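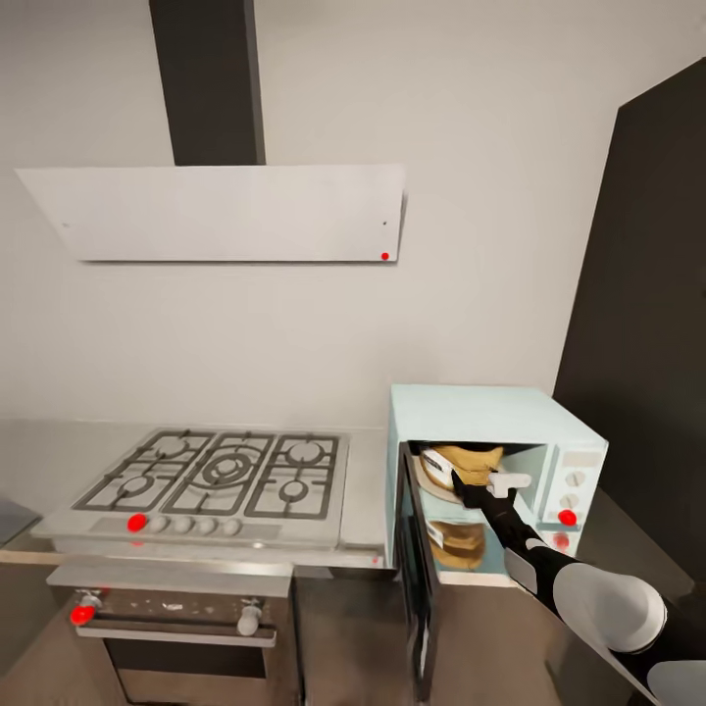
Range hood over a gas cooktop, computer rendering.

Home | Programs | Reports | Contact

Granelstead Kitchen Air Project – Progress Report, July
Prepared by Hryhorii Karpenko for Fares Nasrallah

We planned to have 147 households signed up by now and we have them, on paper. I would not make much of that number. Only 32 have sent back a full cooking diary, and 16 of those stop after the first few days.

The early readings from Vukisby show lower evening levels in homes where people say they run the fan. The word "say" matters. Most people told us they always switch it on, and their own diaries disagree. Until the two match better, I don't think we should tell anyone that the leaflets changed habits.

Maluleke, the firm supplying the air monitors, delivered 22 late. They blame shipping. Their new software is meant to fix the gaps in the overnight data – I have heard that before and would like to see a clean week first.

Spending is under budget, mostly from the delay. Please don't read it as savings. The Skovavier visits still have to be paid for, and travel there costs more than the proposal allowed.

For the next period I am asking to move the outreach money into follow-up calls. I also suggest we drop the second leaflet unless someone can show me that people read the first.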